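Layering Round Coasters on a Marble Table
Posted 03/01/2025 in Table & Kitchen

Quick one today. Got a mixed lot of round coasters, three colors, two shapes, and a marble table that shows every ring and scratch. Plain gray ones with a wavy edge. Purple and reddish ones with straight little sides and a pattern all over. They look like a jumble in a pile, much better when you set them out on purpose. Takes 3 minutes once you've done it a couple times.

Gray scalloped ones, plus the purple and the reddish, on the white marble:
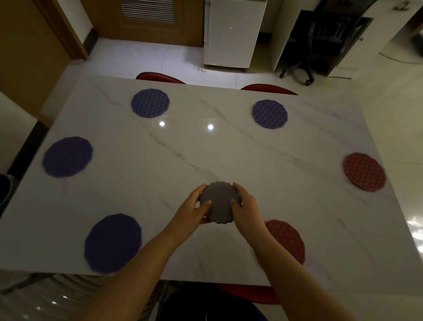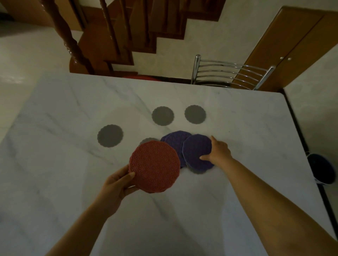
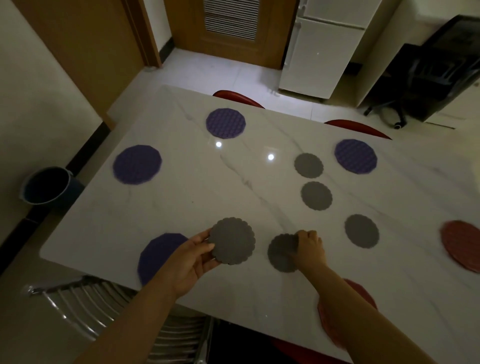
What you need

Round coasters in at least two colors. Mine are the Dirano set for the gray and Plorkovham for the colored ones, but any will do if the sizes are close.
A soft dry cloth.
A clear table. Move the fruit bowl.

Step 1. Wipe the table

Crumbs first, then the cloth. Do the undersides of the coasters too. Grit under a coaster is what scratches marble, not the coaster. Let everything dry all the way.

Step 2. Spread them all out

Everything flat, nothing stacked. Sort by color, loosely. Check for chips on the wavy edges, those go first. Anything chipped goes under a plant pot.

Step 3. Set the grays

One per seat. Put it where the glass goes, up and to the right of the plate, a hand's width in from the edge. Too close and elbows get it. Pick them up to move them, dont drag.

Step 4. Add the color

Lay a purple or a red on top of a gray. Center it so the wavy edge shows all the way round like a little collar. Press down with your fingers. If it rocks, try a different pair, some just don't sit well together.

Purples down one side, reds down the other is the easy version. Alternating is nicer on a long table but you need enough of both.

Step 5. Leftovers

Extra grays go in the middle for the salt, the oil, a candle. Extra colored ones, same thing, or keep a couple back by the fridge for when somebody turns up.

Step 6. Look at it from a chair

Sit down. Crooked ones show up right away from there. Fix thsoe and stop fussing.

Cleaning after

Patterned ones trap coffee. Old toothbrush, dish soap, warm water, rinse, stand them on edge on a towel. Flat grays just need a wipe. No vinegar anywhere near the marble!! Lemon either.

Storing

Grays in one stack, colors in another. Paper towel between if yours have a hard finish. I keep both in an old Nurard tin and it shuts fine.

Felt dots for the bottoms coming in May, if I get to it.

Filed under: coasters, marble, table setting
52 comments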